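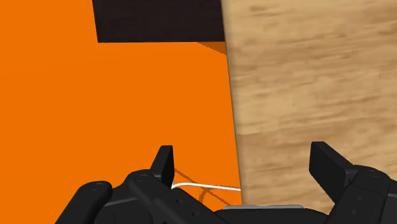

Rendered view with an orange surface and light wood grain.

Votia Interviews: Data Card and README

Release date: 2022-09-13
Maintained by: Wamier Center for the Book
Contacts: Geum-ok Ji (collection), Clémence Aubert (rights and permissions)

Summary

Votia Interviews is a collection of 740 written interviews with authors of first novels and first story collections. The interviews were conducted by email or in person for the Votia newsletter and its website. Each record holds the full text of one interview, divided into turns, with basic information on the author's book and on the way the interview was carried out.

The collection is intended for people who study how writers talk about their work at the start of a career. It may also be of use to librarians, teachers of writing, and students of the book trade. It is a record of what authors said to an interviewer at the time of publication and should be read as such.

Contents of the release

The release contains the following files.

interviews.jsonl – one interview per line, in the order of publication
books.csv – one line per book, linked to the interviews by book_id
questions.csv – the standard questions, with every wording that was used
changes.txt – a list of corrections since the May preview
LICENSE.txt – the terms of use in full

All text files are encoded in UTF-8. Line breaks inside an answer are kept as the author wrote them, except where an answer was pasted from a program that broke lines at a fixed width. Those answers were rejoined by hand.

Fields in interviews.jsonl

interview_id: a short code that does not change between releases.
book_id: the code of the book under discussion. An interview that covers two books carries both codes, separated by a semicolon.
mode: email, in_person, or mixed. "Mixed" is used when an author answered in writing and then took part in a follow-up conversation.
turns: a list of questions and replies. Each turn names the speaker as INTERVIEWER, AUTHOR, or OTHER. OTHER is used for translators, illustrators, and co-authors who joined for part of the interview.
question_code: given when the question is one of the standard set; otherwise left blank.
language_original: the language in which the author replied.
translated: yes or no.
edited: none, light, or full. See "Editing" below.
genre_author: the genre named by the author, in the author's own words.
genre_shelf: the genre assigned by the Center from its own shelf list.

The two genre fields often disagree. A novel described by its author as "a ghost story, more or less" may be shelved as literary fiction. No attempt has been made to bring the two into line, and users who need a single label should state in their work which field they used.

How the interviews were made

The newsletter worked from a list of 36 standard questions. An interviewer selected from this list and added questions of his or her own after reading the book. Most email interviews were sent as a single document and returned in the same form. This accounts for the fact that later questions in an email interview seldom respond to earlier answers, while in-person interviews wander a good deal more.

In-person interviews were recorded and transcribed with Nesar, a transcription program kept by the Center for its oral history work. Every transcript was then read against the recording by a second person. Pauses, false starts, and laughter were left out. The recordings are not part of this release.

Authors were invited through their publishers or wrote to the newsletter directly. There was no fee in either direction. Authors who had published poetry, children's picture books, or nonfiction before a first novel were accepted as debut novelists. Authors who had published novels under another name were accepted only if they agreed to say so in the interview.

Editing

The value "none" means that the text stands as received, including spelling. "Light" means that spelling and punctuation were corrected. "Full" means that passages were shortened or moved at the request of the author or the newsletter's editor. Where both the received text and the published text survive, the release contains the published text. Users comparing sentence length or punctuation across authors are advised to leave out records marked "full".

Answers that reveal the ending of a book are kept. They are marked with the tag [plot] at the start of the turn. The tag was applied by hand and is not complete.

The Pruvost deposit

A group of 100 interviews comes from the Pruvost deposit, a set of papers given to the Center by a small press that had run a similar series before it closed. These were typed or printed on paper and have been entered by hand. Page headers and shipping notes were dropped. Twenty standard questions from the press's own list do not match the Votia list and carry codes beginning with P.

The Pruvost interviews differ from the rest in tone. They are shorter, they dwell on the printing and sale of the book, and several were plainly meant to be read aloud at launch events. They can be separated from the others by the prefix PR in interview_id.

Known limits

The collection leans toward novels published in English by presses with staff who handle publicity. Self-published authors are present in small numbers. Crime fiction and historical fiction are better covered than romance, which the newsletter did not begin to accept until its later years.

Authors speak here in the weeks before or after a first book appears, and they are aware that readers and booksellers may be listening. Statements on income, contracts, and relations with editors are therefore rare. Accounts of how long a book took to write should not be treated as checked facts.

Some authors gave nearly the same answer to several outlets. The Center has not compared the texts with interviews published elsewhere.

Rights and removal

Authors hold the rights to their own replies and have agreed to their use in research and teaching. Extracts may be quoted with the name of the author, the name of the interviewer, and the interview_id. Republication of a full interview requires permission, which should be requested from Clémence Aubert.

An author, or an author's estate, may ask for an interview to be withdrawn. Withdrawn records are taken out of the next release and their codes are not used again. Users holding an earlier copy are asked to delete the record as well; the codes are listed in changes.txt.

Corrections

Corrections to names, titles, and dates of publication may be sent to Geum-ok Ji at the Center. Please give the interview_id and the turn number. Corrections to an author's opinions, including those sent by the author, are not made in the text but can be added as a note in books.csv under the column later_note.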